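Sorting Clothes on the Bed: Tips for Jeans and Other Heavy Things

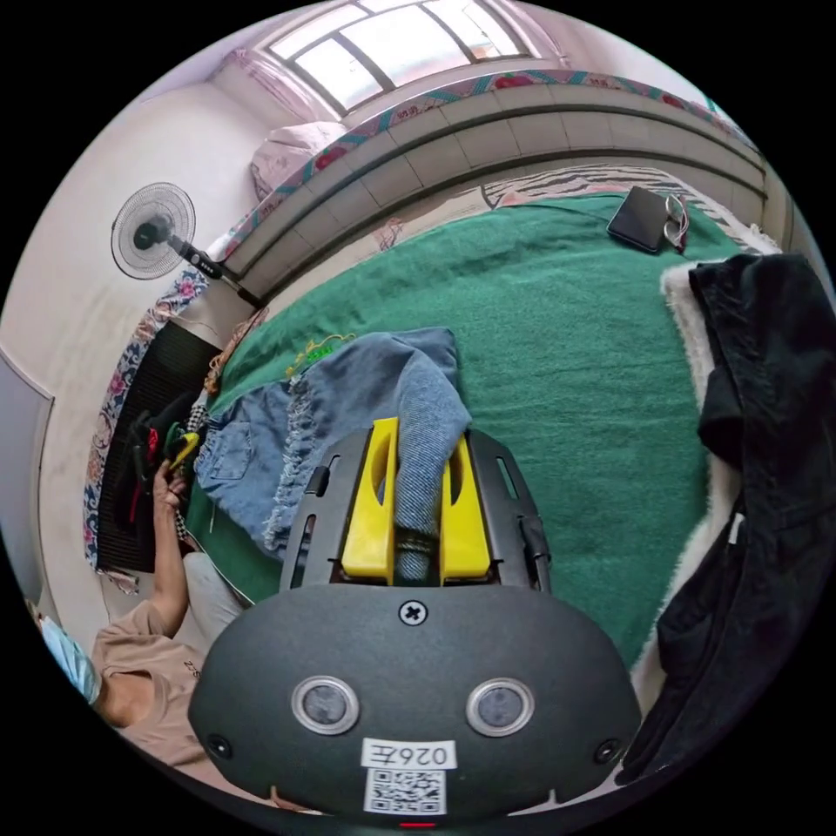
I do my sorting in the bedroom, because the bed is the only surface in our house which is big enough. The table in the kitchen is always needed for something else. First I spread a blanket over the sheets, so the dust from pockets and the small threads stay on the blanket and I can shake it outside after. A dark one is good for this work. On dark green you notice every white thread which falls from a frayed hem, like the one on these light blue jeans, and you can pick it up before it travels to the other clothes.

Before you begin, take your phone and your glasses away from the blanket. I write this as a person who also puts them there. Glasses with thin frames do not like to be under a pile of denim, and a phone slides down when you pull the blanket.

Empty the pockets. Back pockets too. In my house the back pocket is where the receipts go, and one receipt in the washing machine makes a whole evening of work with a brush.

How to fold jeans with a raw hem

Close the button and the zipper. Lay one leg over the other and smooth the seams with your palm. Fold the hem up to the knee first, with the loose threads inside, and then fold again to the waist. Do not pull the long threads, cut them with small scissors. If you pull one, the next row opens also.

Jackets are heavy and I keep them for last. They go on hangers, never in the drawer. My drawer is the Oder model from Isley, 14 centimeters deep, and it takes 4 pairs of jeans standing on their side. With five it still closes but you will not enjoy to open it.

Strings and cords

Each string that has come out of a hood or a waistband should be untangled the same day. I wind mine around two fingers and put it in a jar on the shelf. To put a cord back, fix a safety pin to the end and push it slowly through the channel. It takes patience, but the cord goes in.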